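3 min read

Re: [move-out] kitchen bins, lids, what goes where

Quick one, I'm between two things so sorry if this is choppy.

Jianhua Kang wrote:
> Hi all,
> I started on the shared kitchen stuff last night and got stuck pretty
> fast. Three questions.
> First, do the round containers get packed with their lids on, or lids
> separate? I had a stack of lids with no obvious home and gave up.
> Second, is everything from the Sketis Street pantry going to the new
> place, or only what people signed for? There is a lot of flour.
> Third, who has the label roll? I looked in the drawer where it lives
> and it doesn't live there.
> I can do another couple of hours tomorrow if someone tells me what's
> most useful.
> Jianhua

Thanks for getting going on this. Answers in order, more or less.

Lids – keep each one with its container. Please don't make a lid box. We made a lid box when we left Baroton and I was still matching things up months later, and a few never did get matched. If a lid doesn't snap on or is the wrong size, lay it inside and put the whole thing in the carton like that. A strip of tape across the top if you're worried about it sliding around. Painter's tape, please, the brown stuff leaves gunk on plastic and then I'm the one with the nail polish remover.
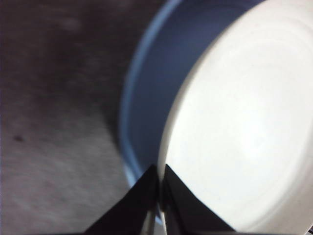

Also nest where you can. Small ones inside big ones, dish towel in between if they're the kind that stick. The old round ones are a pain to pull apart once they've been sitting in a warm truck. Anything cracked, toss it. Anything with no lid at all can hold sponges, clothespins, whatever, so don't toss those yet.

Set stuff on the carpet in the front room while you sort, that's fine, it's getting cleaned after we're out. Just keep a path to the door. The movers need to get the Vusel shelf through there and it does not bend.

Pantry – only what's signed for. Flour, rice and the big oil go to whoever wants them, there's a sheet on the fridge. If it's opened and has no name on it by September 1, 2021 it goes out. I know that sounds harsh but we have been carrying the same bag of lentils from house to house and I'm done. Spices are the exception, the Iyengar box comes with us whole. Don't sort it, don't consolidate the jars, just tape it shut. Last time someone poured the two cumins together and we all heard about it.

Label roll is in my coat, sorry. Will leave it on the counter tonght. Write the room first and then what's in it, so KITCHEN – round containers, big. "Misc" is not a label. Put it on the side of the carton too, you can't read the top once they're stacked.

Money, because someone asked off list: the deposit on the truck was $571 and that's paid. We have 4 wardrobe cartons coming with it and no, we can't get more, so use garbage bags for coats.

If you really have a couple of hours tomorow, most useful would be

- the rest of the containers and mixing bowls
- under the sink (upright, in the bucket, nothing leaky)
- baking sheets, they go on edge and not flat

Leave out one pan, the kettle and enough mugs for the last morning. I'll do the glasses myself.

Gotta run, will check mail again after dinner.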